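Student Projects > Engineering > Reports

Safe Handling Rules for a Shared Robot Arm: Project Report, Cerkeck College 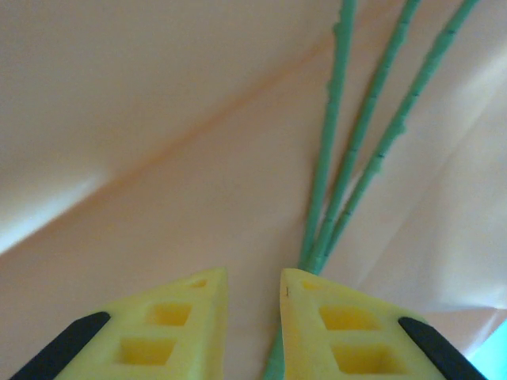
Skirura asked in the first review whether a set of rules written for one bench would be any use to a group working on another, and said that most lab rules are too long to be read by the people standing at the machine. We took both points as the starting place for the project.

1. Aim

Our aim was to write a short code of practice for students who use a robot arm with a two-finger gripper on light, easily bent objects. The college already has general workshop rules, but they were written for drills and saws. They cover guards and eye protection and say nothing on who may start a program, or what to do when an object slips.

2. Method

We kept a log through August. Each attempt at a pick was one line in the log, with the name of the operator, the object, the result and any stop. By the end we had 538 lines. We then read through the stops and sorted them by cause. The test objects were stems, a folded cloth and paper cups. Stems were the hardest to write rules for, as three held together do not behave like one thick one.

3. What the log showed

The log has 10 stops that we judged could have been avoided. In 7 of them a second person had reached towards the object while the operator was still at the controls. The other three came from a program being started with the wrong speed setting left over from the last group. No one was hurt. We had expected gripping force to be the main problem, but it caused dropped objects and no stops.

4. The rules

We ended up with four rules, which fit on one side of a card.

Rule 1. One person is the operator. Only the operator starts or restarts a program.
Rule 2. Hands stay outside the taped line until the operator says "clear" and the arm is paused.
Rule 3. Read the speed and force settings aloud before the first run of each session.
Rule 4. Check the finger pads before use. If a pad is lifting or torn, write it in the log and do not run.

Rule 4 was added late. The wording of Rule 2 was changed twice. The first version said "when the arm has stopped", and users took a slow arm for a stopped one.

5. Trial with another group

The Kelmendi group used the card on their own bench for a week. They kept to Rules 1 and 2 without trouble. Rule 3 was skipped in several sessions, mostly when the same people came back after a break. They asked for it to say what counts as a new session. We now say that any gap in which the operator leaves the bench starts a new one.

6. Limits

The log was filled in by hand and some short stops were probably missed. All the users were students on the same course. We did not test the rules with heavy or sharp objects and they should not be used for those.

The card and the log sheet are kept in the Nululville folder on the course drive. Report handed in 2020-09-18.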